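Home Help Board > Walls, Paint and Plaster

How do I touch up a white wall without ending up with a patch?

Posted by saltovska_flat, 1,393 views

Hi all, I'm moving out of my apartment in March and I'm trying to get the living room walls back to something the landlord will sign off on. They're an off-white, kind of warm, and I found a half-full can in the hall closet labeled Sqalli Interior Matte with the color name rubbed off (of course). I dabbed some on a few scuffs behind where the couch was and now I have five little spots that look brighter than the wall around them. In the morning you can hardly tell. By 4 pm, when the sun comes in sideways, they practically glow!

I've already let them dry overnight, so it isn't that. Do I sand them back and try again? Paint the whole wall? I've got one brush, a mini roller that sheds, and not a lot of patience left. The wall is maybe 20 feet long and I would really love to not do all of it.

3 answers

Answer from Jukau
Accepted by the poster

Oh, I feel this one. I did the same thing in my last place, only with more spots and a worse can of paint.

What you're seeing is probably two things at once. The old paint has yellowed or gotten a bit grimy over the years, so even the exact same color out of the can comes up brighter. And a brush leaves a different surface than a roller does, and side light picks that up like crazy. If they rolled the wall and you dabbed it, you'll see the dabs forever.

First, wash the wall. I mean it, do this before you buy anything. Warm water, a tiny squirt of dish soap, soft sponge, wrung out well, and go easy because matte paint burnishes if you scrub it and then you've got shiny spots too. Let it dry and look again at 4 pm. I've had half my "bad" touch-ups vanish just from that.

If they're still there, rub the edges of each spot down with fine sandpaper (I use 220), wipe off the dust, stir the can way longer than you think you need to, and put a thin coat on with a good mini roller. Toss the one that sheds. Roll past the spot a few inches and ease off the pressure as you go out so there's no hard edge.

And if that doesn't work, paint the wall corner to corner. One wall only. Your eye forgives a slight color change at a corner because the light changes there anyway. It took me about an hour, not counting moving the bookcase.

Answer from paintedshut

just use magic eraser

Answer from grayroom 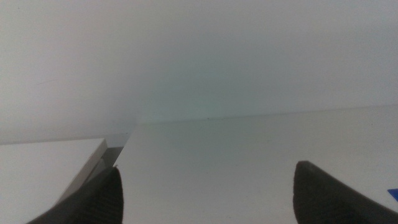
Saklow, March

I'm in the leave-it camp, at least for the small stuff. There's a faint grayish line on the left side of my wall and you really have to hunt for it, and I'm not opening a can for that. Look at how much the wall color wanders all by itself, too, from light gray over to a sort of bluish green. Good luck matching a chip to that! Whatever color you pick, it'll be right for one end and wrong for the other.

For your bright spots I'd go with what Jukau said, wash first. I'd skip the eraser on matte unless you try it somewhere hidden, it's basically very fine sandpaper and it left a shiny halo around my light switch.

Also ask the landlord before you paint a whole wall. Mine had it in the lease that they repaint between tenants no matter what, and I'd already spent a weekend on the bedroom. A friend in another building lost $100 of her deposit for painting without asking, even though it looked nicer than before.

Comment from saltovska_flat: Washed it and three of the spots are pretty much gone. The other two I'm going to roll tomorrow. Lease says nothing about painting either way, so I emailed to ask.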